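Open Day Talk — Speaker Notes
Notes by Tomoyo Yagi, December

Home Program Talks Getting here Contact

Start slow. People will still be finding chairs and putting their coats somewhere, so say good morning twice if you have to, and thank Dulier for the coffee before it slips your mind (it slipped last time and I felt terrible).

Opening. I want to tell you about a visit, because I think a visit is the best way into this subject. When I first walked into the Kanosix workshop for their open day I had a head full of shiny arms doing backflips, and the thing I stood in front of longest was a table with laundry on it. Let them laugh here. It's a friendly laugh and it warms the room up.

Say a bit about who comes. The last open day had 300 visitors through the door, and 154 of them signed up to try a station themselves. Mention the school group if there's a school group in the room today, otherwise skip it.

Now the main part, and don't rush it. Folding a shirt is hard for a machine. A box is the same box wherever you put it down, but a shirt is a new shape every time you let go of it, and the sleeve you need is very often underneath. Ask who here folds the laundry at home. Ask who enjoys it. Then explain that the way in, at this station, is for a person to do the job with a gripper in each hand, so that all the picking and pinching is done with jaws like a robot's and no clever fingertips. It feels a little like eating soup in mittens at first, and I say that with affection — I was very bad at it.

Water break if the throat needs it.

Talk about repetition. The project had logged 1,880 folds by the time I visited, and 682 of those were shirts. Pause after the number. I'd like people to picture somebody patiently picking up the same sleeve again and again, and to feel kindly toward them. If anyone asks about towels, towels are easier, and jeans sit somewhere in between because the cloth is stiff and stays more or less where you leave it.

Then the pictures, one after another. Leave each up long enough for the back row, and keep talk to a minimum.
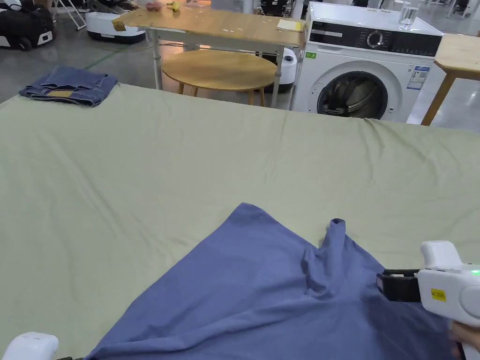

Blue cotton, jaw down on the cloth. The jeans at the back are already in their rectangle.
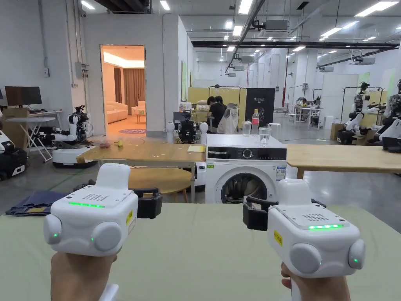

Both grippers up, green lights on. Let people get a good look at the black mounts facing each other.

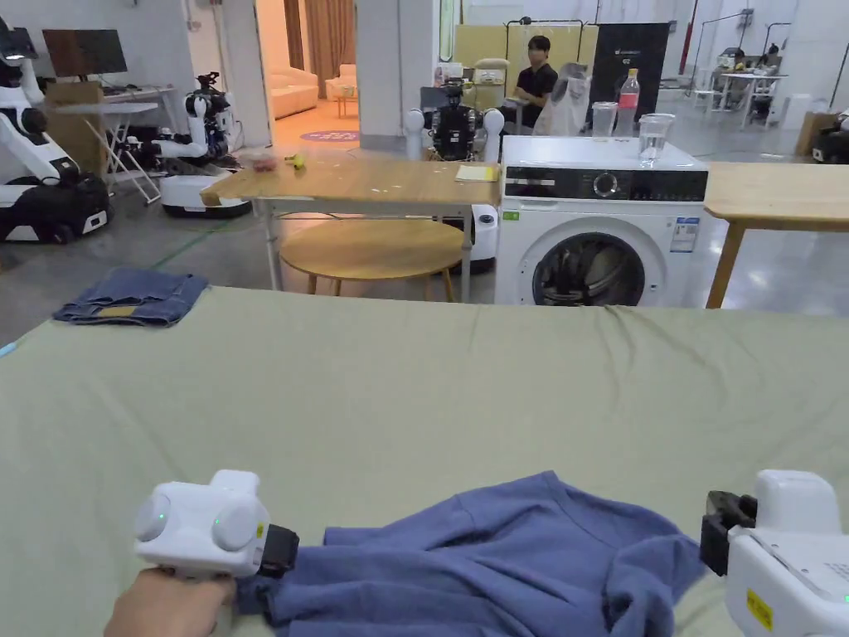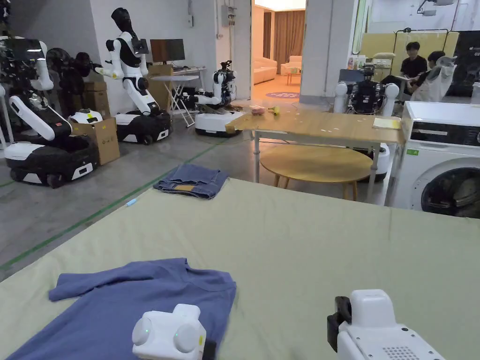
Sleeve out to the left on this last one. Ask the room where they would take hold first, and wait for a real answer.

Pascal Heitmann: I'd start at the shoulders every time, the way my mother taught me, and I'd want to see whether the grippers can manage that without dragging the collar along. If they can, I'd happily stand in line for a turn. Would you leave ten minutes at the end so that those of us with strong opinions about sleeves can come up and argue?

Open Day Talks — contact the program desk with questions | All rights reserved | Back to top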